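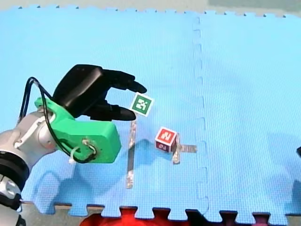
4. Changes in Work Roles After the Introduction of Robot Arms

4.1 Setting and tasks

The workplace studied in this section is the component preparation room at Esine, a mid-sized supplier of small assembled parts. Before the change, operators placed parts by hand at fixed positions, checked them, and passed them to the next bench. The firm then began moving the placement step to robot arms. The software was supplied by Castillo, and the training of staff was handled by Nidby under a separate contract.

The arms were first set up on a practice surface, where operators learned to move small objects to taped positions before any production parts were involved. Management had planned for this stage to be short. It was extended twice at the request of the operators, who wanted more time on the setup before they were made responsible for its output. Our observations cover the practice stage and the first period of regular use, which began in June.

4.2 Data

We draw on three sources. The first is the shift log, in which operators recorded each occasion when they stopped an arm or corrected its work. The log contains 2,963 entries, of which 1,494 were made during the practice stage. The second is a set of interviews with operators and shift leads, held at the workplace during paid hours. The third is our own field notes. Entries in the log were coded by two members of the research team working separately, and disagreements were settled by discussion. Entries too brief to code were kept in the total but left out of the analysis by type.

4.3 From placing to preparing

The clearest change concerns where skill is used. Under the earlier arrangement, an operator's skill was in the hand: picking up a part cleanly, setting it down square, and keeping a steady pace over the shift. With the arms in use, much of this work moved to the period before a run starts. Operators now lay out the surface, set the starting positions, and decide whether a given layout is fit to run. Figure 3 shows objects set at taped positions on the practice surface.

Several operators described this as slower work that asked for more attention. One shift lead kept a paper sketch of every layout that had caused trouble and brought it to the handover meeting – a habit that was later taken up on the other shift. The written procedure supplied with the system made no mention of handover, and the firm has since added a page on it. 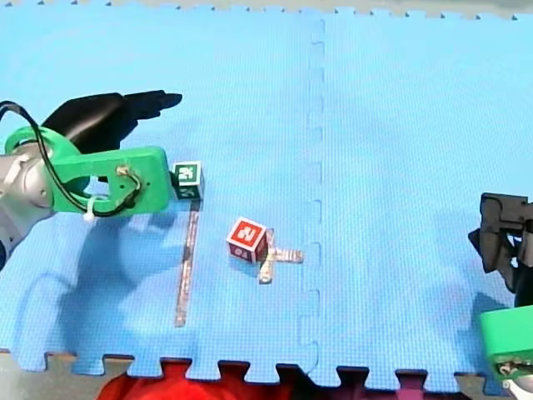 Figure 3. Practice surface with cubes and tape marks, and robot arms at the left and right.

Who decides that a layout is ready to run?

The operator on duty decides, and the shift lead may ask for a second check but may not overrule a decision to hold the run. This rule was agreed between the operators and the firm before regular use began.

The rule had effects that neither side had expected. Holds were entered in the log under the operator's initials, and in the first weeks some operators were reluctant to call one. Interview accounts link this to concern that the log would be used to compare staff. After the matter was raised at a Saturday meeting, the firm replaced initials with a bench code. Entries became longer and more detailed after this change, although we cannot separate its effect from that of growing experience with the system.

4.4 Pace, pay, and grading

Pay at Esine had included a small supplement tied to the number of parts placed per shift. The supplement lost its meaning once placement was no longer done by hand, and for a time it was paid at a flat rate while a new basis was worked out. Operators generally accepted the flat rate but objected to the lack of a job grade that described what they now did. The grade in force still listed manual placement as the main duty and did not mention layout, checking, or stopping a run.

A comparable case is reported to us from Rodine, where the same step was automated and the grade was rewritten before the equipment arrived. Staff there had fewer complaints about recognition, but more about training, which had been fitted to the new grade before the daily work was well understood. We treat this comparison with caution, as our material from Rodine consists of two interviews only.

4.5 Limits of the observations

The period of regular use covered here was short, and staffing in the room did not change during it. We therefore make no claim about the effect of the arms on employment. The log also records only what operators chose to write down. Small corrections made by hand between runs were often left out, and our field notes suggest that these were frequent on the early shift. Section 5 returns to this point in relation to the design of the log.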